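# Chapter 3: What the Bottle Says and What the Drinker Hears

Ask a roomful of people why they bought the drink in front of them and most will tell you that they were thirsty. This is a respectable answer and almost no use to anyone. Thirst explains why they went to the shop. It does not explain why they walked past the tap, past the cheap water, past a whole shelf of things that would have done the job, and came out with a green tea that has a leaf on the front.

The last chapter dealt with price, and with the comforting idea that buyers compare what they pay with what they get. We now have to make that idea less comfortable. Packaging does a good deal of the comparing on the buyer's behalf, usually before the buyer has found a basket.

Take the case of Kiều, a bottled tea sold through the Stornik chain of station kiosks. It began life in clear bottles with a small white label, on the theory that people like to see what they are drinking. People did see it. They saw something the colour of a pond in March and bought lemonade. The makers changed the bottle, the cap and the label, left the tea exactly as it was, and raised the price. Sales at the kiosks went up, and letters arrived praising the improved flavour. The company replied to each one with thanks, which was polite of it.

Ea Þórarinsdóttir, whose study of the kiosks we shall return to in section 3.4, collected 3583 till receipts and then did something few researchers bother with: she stood by the fridge and watched. Her main finding is that the time between opening the fridge door and choosing a drink is very short, and that a large part of it is spent being in somebody's way. Hardly anyone turned a bottle round. The list of ingredients, over which the makers of Brunum cordial had once argued for an entire winter, was read chiefly by a man waiting for his wife.

It would be easy to conclude that buyers are fools. Resist this, if only because you are one of them. A shopper who read every label with care would need a packed lunch. Colour, shape and a familiar badge are shortcuts, and most of the time a shortcut gets you there. We will use the word **cue** for any feature of a pack that a buyer uses in place of knowledge. A green cap is a cue. So is a heavy base, a matt finish, or a picture of a farm that has never troubled a map.

Cues work in company. A leaf on a red tin may mean very little, while the same leaf on a green bottle with green liquid in it means freshness, hills and probably a grandmother. Rurutska, a rival to Kiều, learnt this when it put its tea in brown glass and was shelved for a month beside the cough syrup.

Before going on, look at a green drink in a green-labelled bottle and write down the first word that comes to mind.

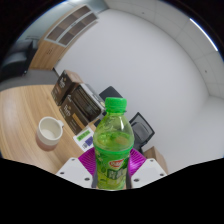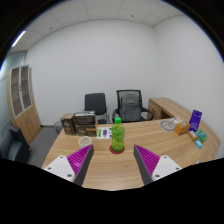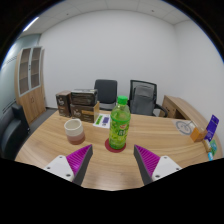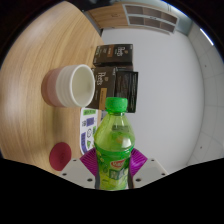
Green caps, green labels: keep your word for the exercise at the end of the chapter.

## 3.1 Cues and claims

A cue suggests; a claim states. The difference matters in law, and it matters even more to the people who write the words on bottles, who are paid to stand as near the line as they can without falling over it. "Made with real leaves" is a claim, and can be checked. A drawing of a leaf is a cue, and can only be admired.

In this section we sort the wording on 30 soft drinks into the two groups. Some of it will refuse to be sorted. "Naturally inspired", for instance, has the grammar of a claim and the content of a sigh. Put such cases in a third column for now, and leave plenty of room in it.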